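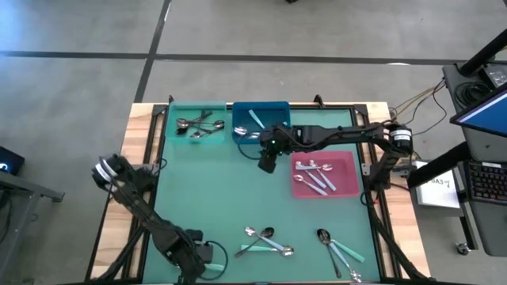 **Wogan tool library opens a second night**

The Wogan Tool Library is adding an evening session from February, and going by the queue out the door last month it can't come soon enough!

Members will be able to borrow and return between 5:30 and 8:30 pm on the new night, as well as at the usual morning session. Both run out of the old seed merchant's building on Dindutside Road, with parking behind (enter from the lane, the front gate stays shut after dark).

The library started four years ago with a couple of trestles of donated hand tools and a borrowed label printer. It now has 1090 members and 3614 items on the shelves, from tile cutters and post-hole diggers to a cider press that was booked out for the whole of last autumn. The floor sander is still the most wanted thing in the place, and a second one has just been bought with a $1152 grant from the neighbourhood fund.

"People were racing here from work and finding the roller door down," says coordinator Aurelia Roman. "I'm thrilled we can finally say yes to them. We've had nurses, bakers, a fellow who drives the Wokden bus, all asking for the same thing."

The evening session will have its own sharpening bench, looked after by retired cabinetmaker Américo Garcia. Bring in chisels, plane irons, secateurs or kitchen knives and he'll do them while you browse, or show you how to do your own if you've got half an hour. He won't take serrated blades or hedge trimmers, so please leave those at home. Sharpening is free for members, with a gold coin jar on the bench for everyone else.

Peiyu Cheng is also bringing back her beginners' repair classes after a long break, and what a line-up it is: re-gluing a wobbly chair, replacing a tap washer, patching plaster and (by popular demand) getting a stubborn mower going again. Classes are capped at eight people and the first two are nearly full already. Put your name down at the counter.

Membership stays at $45 a year, or $20 concession. Loans are for one week, and you can renew once by phone if nobody else is waiting.

The library is still after a few things for the shelves: long sash clamps, a decent extension ladder and any colour of drop sheet you can spare. Donations can be left during opening hours, but not on the footpath overnight, please.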